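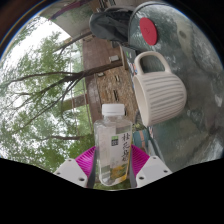 Osmanthus (桂花), named at the top of the label with its blossoms printed near the bottom.

Home Features Food Gardens Travel Letters Subscribe

The flower that smells of apricots

Rhona Kerr planted her first osmanthus against a north wall because the nursery had one left and she had a gap. It did very little for 3 years. Then one October she went out to bring the washing in and could smell apricots.

"I looked in the neighbour's garden for a fruit tree," she says. "It took me two days to think of looking at my own shrub."

She now grows 10 of them in Wolivden, where the winters are wet but seldom hard. Most are Osmanthus fragrans, the sweet olive, which has been grown in China for centuries for its scent and its use in the kitchen. The flowers are tiny and sit close to the stem. On an older plant you can miss them completely and still smell them from across the road.

The species most often sold in British garden centres are the tougher ones, which flower in spring and have small, dark, holly-like or box-like leaves. They make good hedges. Fragrans is less hardy and sulks in cold wind, and Kerr keeps three of hers in pots so they can go under cover by the end of November. She feeds them in spring, prunes lightly after flowering and otherwise leaves them alone.

What she didn't expect was that people would want the flowers. Kulap Panyasiri runs Klinhom, a small tea room near the station, and rang her after a customer mentioned the shrubs. Panyasiri had been buying dried osmanthus for years to blend with oolong and green tea. She wanted to try it fresh.
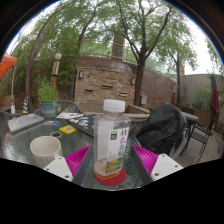 The picking is slow. The usual way is to spread a sheet under the branches and shake, then sort out the leaves, the twigs and the insects by hand. Kerr and Panyasiri start at seven in the morning, before the scent fades, and stop when their backs hurt. Last autumn they filled 300 small jars with flowers packed in honey, and sold the lot by February.

Panyasiri uses the honey in jelly, in rice porridge and on plain yoghurt. "A little is enough," she says. "If you put in too much it tastes like soap, and then people say they don't like flowers in food."

Leif Bergmann, who bakes for her on a Friday, found the same with buns. His first batch went to the hens. He now warms the flowers in milk, strains them out and uses the milk in the dough -- it gives a soft, peachy taste that most customers can't place.

Dried osmanthus should be golden and smell of fruit as soon as the packet is opened. Brown flowers are old. Keep them in a tin, away from the cooker, and use them within the year. For tea, a teaspoon to a pot is plenty, and the same flowers will take a second lot of water.
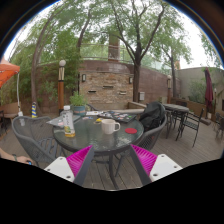

A mug, a red coaster and a bottle on a glass-topped table outdoors.

Kerr has taken cuttings this year, in late summer, with a heated tray. Fewer than half have rooted. Two are promised to Bergmann, and she is keeping the rest for the wall by the gate.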